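# Stundiment gripper comparison

The **Stundiment gripper comparison** is a set of simulated manipulation trials used to rank end effectors and arm controllers on small-object tasks. It was put together at Hurnamdale and is cited mostly for its first release, which covered 3082 grasp attempts. The rankings are widely repeated. How far they hold outside the simulator is disputed.

## Setup

All trials take place in a rendered living space with a single black arm on a fixed mount. Targets are small objects placed on or near a flat square board. Two controllers were compared: Thomas, which plans a full path before moving, and Lurari, which corrects its path on the way down. Each controller was paired with six grippers, and every pairing was given the same number of starting positions.

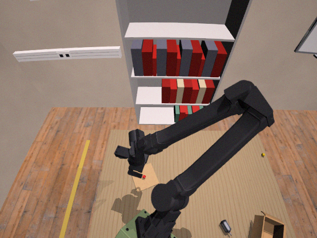 Tatiana Paulík objected that a fixed mount flatters the planner. Move the base by a few millimeters between runs, she wrote, and the gap between the two controllers may well close. The maintainers added a shifted-base option in a later release but did not rerun the original rankings.

## Results and criticism

Thomas came out ahead with narrow two-finger grippers, while Lurari did better with wider ones. The published tables count a grasp as successful once the object clears the surface, with no requirement to hold or place it. Under a stricter rule applied afterward, 388 of the original successes were thrown out – most of them from the pairing ranked first.

Contact friction is a second weak point. One value was used for every object, and the documentation does not say how it was chosen. Lindsay Mahuika repeated around 200 of the trials with friction lowered and reported a different order among the top grippers. Her settings have been questioned in turn, as they were never matched to a physical arm either.
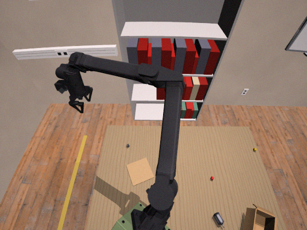
*Simulated arm raised over the rug, gripper fingers open.*

## Use

The comparison remains a common first check for new controllers, partly for lack of a cheaper one. No hardware trials using the same layout have been published. A note in the July release advises against using the scores to choose a gripper for purchase, though the summary table still lists a "best overall" entry.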